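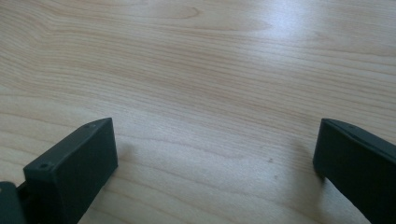 Day 43 of owning a grown-up table and I have become a person who says "coaster?" to guests before "hello".

---

The old one was a Sallero flat-pack with a wobble. You could spill an entire curry on it and it only improved the colour. I miss that freedom.

---

New one is pale wood with so much grain it looks like a weather map. Big loops, long streaks, a few tight wavy bits that I assume are a cold front.

---

Cost: $1,201 delivered. The showroom at Bavach had a similar one for $2,889, and the difference as far as I could tell was a bowl of fake lemons.

---

The care leaflet is longer than my lease. No heat, no citrus, no "prolonged sunlight". It's a table in a room with a window, mate.

---

Bought a tin of Stiltiline wax because the leaflet said to. The tin says test on a hidden area first. I lay on the floor on Thursday night rubbing wax on the underside of a table and thinking about my choices.

---

Underside looks fantastic, by the way. Best part of the table. Come round and I'll get you a torch.

---

Things I now own because of this table: felt pads, six cork coasters, a trivet, a second trivet in case the first one is busy, and a cloth I'm not allowed to use on anything else.

---

Light's the real problem. Any glare on the top and half the grain washes out to white, so I walk around the thing with my head tilted, looking for crumbs like a magpie.

---

Mum's verdict over the phone: "It's very beige." She has a glass one from Rathnayake with a doily under everything, including the other doily.

---

Someone asked what I eat off it. I eat on the couch. I'm not an animal.

---

Update: found a ring. Tiny one, near the corner. It was my mug. I've been very short with myself all evening.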